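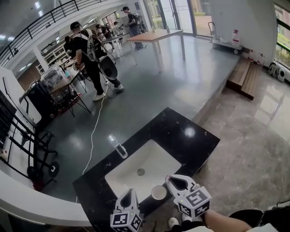 야사만 에스파하니 말로는 싱크대 셀은 물보다 케이블부터 봐야 한단다. 지난번 점검표에 케이블 항목이 맨 뒤에 있어서 다들 대충 넘긴다고, 순서 바꾸라고 함. 그래서 이번 판부터 바꿨음.

홈 | 점검표 | 정비기록 | 부품 | 문의
읽는 시간 4분
인쇄하기 | 이메일로 보내기

싱크대 셀 핸드그리퍼 일일점검표 (Tindcombe 2층 작업장)
점검일 2025년 6월 18일
대상: 핸드그리퍼 좌/우 한 쌍, 마커 큐브, 싱크대 상판, 주변 바닥
셀 번호 21

1. 케이블, 바닥
- 단상 위 흰색 케이블 통로 가로지르는지: 가로지름. 주의.
 코멘트: 회색 바닥에 흰 선이라 보이긴 하는데 뒤로 물러날 때는 안 보임. 덮개 요청했음, 아직 안 옴. 2월에도 같은 내용 적었음.
- 단상 끝 단차, 나무 계단: 적합. 흔들림 없음.
 코멘트: 단차 모서리에 표시 테이프 붙일것. 대리석무늬 타일 쪽이 반들거려서 물 묻은 신발로 내려가면 위험.
- 벽 아래 줄 세운 병들: 통행 방해는 없음. 그래도 치우는게 나음.
- 카트 바퀴 잠금: 부적합 → 현장에서 잠금. 재확인 완료.

2. 그리퍼 본체
- 손가락 팁 갈라짐, 들뜸: 좌 적합 / 우 적합
- 손가락 벌림 복귀: 좌 적합 / 우 약간 느림
 코멘트: 오른쪽 방아쇠 놓고 나서 끝까지 안 벌어질 때가 있음. 스프링 쪽 같은데 분해는 안 해봄. 분해 전까지는 유리류 집지 말것.
- 손잡이 나사 풀림: 우측 한 군데 풀려서 조임. 나사풀림방지제 다시 발라야 함. Letix 걸로 주문 넣어둠.
- 표시등: 우측 녹색 들어옴.
 코멘트: 녹색이라고 다 정상은 아님. 전원만 보는 등임. 기록 쪽 상태는 화면에서 따로 확인.

3. 마커 큐브
- 면 오염: 좌 적합 / 우 물때 있음, 마른 천으로 닦음
- 스티커 모서리 들뜸: 좌측 아랫면 조금. 교체 대상.
 코멘트: 젖은 천 금지. 지난번에 누가 세정제로 닦아서 무늬가 번졌음. 여분은 Jalali 상자에 17장 남음. 그걸로 우선 쓰고 재주문.
- 큐브 고정: 손으로 돌려봐서 안 돌아가면 적합. 양쪽 적합.
- 반사: 검은 상판이 조명을 그대로 받음. 싱크 오른쪽이 제일 심함.
 코멘트: 마커 인식 끊긴 기록이 전부 이 자리는 아니지만 꽤 됨. 블라인드 내려도 천장등은 그대로라 소용 없음. 등 하나 꺼보는 걸로 얘기중.

4. 싱크대, 상판
- 작업 시작 전 물 잠금: 확인
- 배수구 막힘: 없음
- 상판 물기: 닦고 시작할것. 손잡이 밑으로 물 들어가면 그날 작업 끝임.
- 투명 용기 위치: 작업중이 아니면 눕혀두지 말것. 검은 돌 위에 투명한 거라 잘 안보임. 굴러서 떨어지면 맨발은 아니어도 다침.
- 컵: 이 빠진 데 있으면 폐기. 오늘 폐기 없음.

5. 작업자
- 소매: 손목 위로 걷기. 긴 소매가 마커 가리는 경우 있음.
- 신발: 앞이 막힌 것만. 슬리퍼 신고 오면 돌려보냄.
- 백팩 장비 쓰는 인원과 간격: 뒤로 도는 동작 있으니 팔 길이 이상 띄움. 허리 아래로 늘어진 케이블은 클립으로 고정.
 코멘트: 클립 모자람. Grendiso 쪽 재고에 있다고 들었는데 확인 못함.
- 연속 착용, 연속 작업: 손목 저리면 바로 교대. 참고 하지 말것.

6. 교정
- 영점: 좌 완료 / 우 완료
- 벌림 폭 최대값 비교: 좌 73mm, 우 71mm. 허용 안에는 들어오는데 우측이 계속 줄고 있음. 2번 항목이랑 같은 원인일듯.
- 누적 개폐 시험: 우측 468회에서 중단. 걸리는 느낌 나서 멈춤. 스프링 갈고 처음부터 다시.

조치 요약
우측 그리퍼: 조건부 사용. 플라스틱, 도자기 컵까지만.
마커 스티커 좌측 한 장: 오늘 안에 교체.
케이블 덮개: 재촉할것. 안 오면 임시로 테이프.
스프링: 부품함에 없음. 주문서 올렸고 승인 대기.

추가 코멘트 (오후)
오른쪽 다시 만져봤는데 차가울 때만 느린것 같기도 함. 몇 번 움직이면 풀림. 그래도 교체는 그대로 진행. 다음 점검자는 2번이랑 6번 먼저 보고 시작하세요. 점검표 양식 빈칸 모자라면 뒷장에.

이전 글 | 다음 글 | 목록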